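# Strobel 17 Front Sprocket Kit

I've been running this kit on my own supermoto bike for two seasons now, and it's still the part people ask me about most in the paddock, so it was high time it got a proper page. It's a plain steel front sprocket with a new tab washer and a retaining nut. Nothing fancy! But it fits well, it runs quiet, and it has shrugged off more curb hopping than I'd like to admit to my chain.

I started out on a cheap sprocket from a swap meet (don't ask) and it was hooked like a shark fin by September. Lutz Hellwig, who I pit next to at Plurkov, handed me one of these from his spares box and I never gave it back. Sorry, Lutz.

## What you get

- One 17-tooth front sprocket, hardened steel
- One tab washer
- One retaining nut
- Fitting sheet, printed both sides

The chain isn't included. If yours is stretched, please swap it at the same time, or you'll chew through a new sprocket in no time and then write me a grumpy email.

## Gearing, or why 17

On tight tracks with a lot of dirt sections I'd go smaller. At Urkum, where the back straight goes on forever, the 17 lets me hold fourth without banging off the limiter, and it makes the exit of the last hairpin a lot calmer too. Henrike Baumgart runs the same size on her bike and changes only the rear, which saves her pulling the case cover between sessions.

Give yourself a clear surface to lay the parts out on before you start, and keep the washer and nut together. They like to roll.

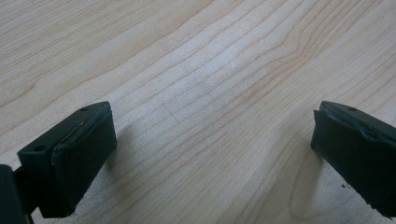

## Fitting it

1. Put the bike on a stand, in gear, and slacken the rear axle.
2. Bend back the old tab washer and undo the nut while the chain's still on.
3. Slide the old sprocket off and clean the splines.
4. Fit the new sprocket, washer and nut, then torque to 120 Nm.
5. Fold the washer over one flat of the nut.
6. Set your chain slack and tighten the axle.

Check the nut again after your first session. I do it every time, even when I'm starving and the food stand is calling.

## Shipping and returns

Orders go out within 2 working days. If it doesn't fit, send it back unused within 6 weeks and I'll swap it or refund you (your pick). Not sure about your spline pattern? Send me the bike model and year and I'll look it up before you order.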